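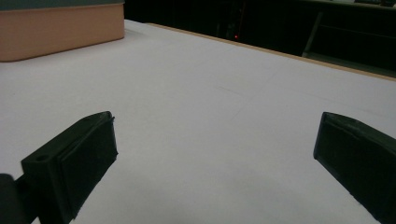 Sadia Bugti was asking the same thing last month, whether the Menolero open day is worth it if you don't work with robots at all.

So that's basically my question too. It's Tuesday evening, doors at 7. I sew for a living (mostly alterations) and heard they do a cloth handling demo. Two kids coming with me. Will we see anything or is it all slides? And do you have to book?

Print this page | E-mail this page

Sadia Bugti
Went in December in the end. Go. Slides are short, maybe ten minutes, then they let you stand right by the tables. Cloth is the hard part for them - a box keeps its shape, a shirt doesnt. The guy from Prurnent said thin cotton is worse than denim. You get to try the hand-held gripper yourself, ask early, the line gets long.
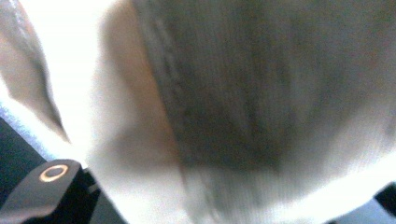 Also ask how they pick a grip point, he was happy to talk about that for ages. My own tries were pretty bad, I kept pinching too much and getting two layers. Bring something of your own if you want, they let me use a pillowcase. Booking is free but they do check the list at the door so dont skip it.

Print this answer | E-mail this answer

Sturno2298
parking is terrible. get the bus

Print this answer | E-mail this answer

Chaudhry
Not sure about kids, the year I went it was 8 and up for the hands-on part. Might of changed. Call first. It was some 7 tables when I was there and only 2 had anything to do with fabric, so head to those before the talk ends.

Print this answer | E-mail this answer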